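Valtonen Radio opens its tape archive with weekly soul and beat series

Sep 4, 2020

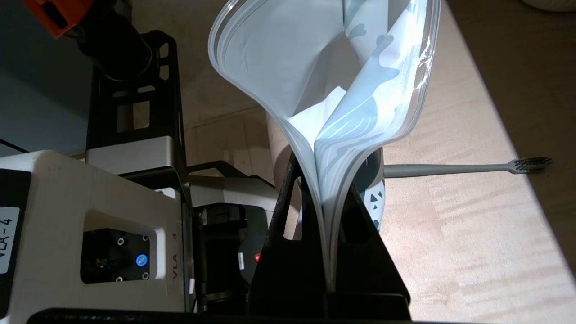
WARNLEY — Valtonen Radio is to put its archive of soul, beat and rhythm and blues programmes online, starting with a weekly series called Skollbridge Nights. New episodes will go up every Friday evening and will be free to stream or download.

The archive holds 2,825 hours of recordings, most of them on reel or cassette. Almost 800 programmes have been transferred so far. The first run will be made up of 40 episodes, each lasting an hour and played as it first went out, with the original links left in.

Skollbridge Nights was presented by Eero Kuusisto and Elsa Hyvönen from a small studio above the Nedwood record shop. Kuusisto has recorded a short new introduction for each episode, giving the background to the records and correcting a few dates he got wrong the first time.

"We played what we had bought that week," said Kuusisto. "Some of it was scratched and we played it anyway. I've asked them to leave the scratches alone."

The transfers were made by Reijo Toivonen, with sleeve notes and full track lists by Luzius Steiner. Where a song could not be identified, the list says so, and listeners can write in with the title.

The station will also press a double LP of live sessions taken from the series. It is due in December in an edition of 200 numbered copies, sold through the Nedwood shop and by post. Orders open in the same month. There are no plans for a second pressing.

Stations wishing to carry the series may do so without charge, provided the episodes are broadcast whole and Valtonen Radio is credited on air.

Press contact: Eduardo Policarpio, Valtonen Radio, Warnley. Advance copies of the first two episodes are available on request.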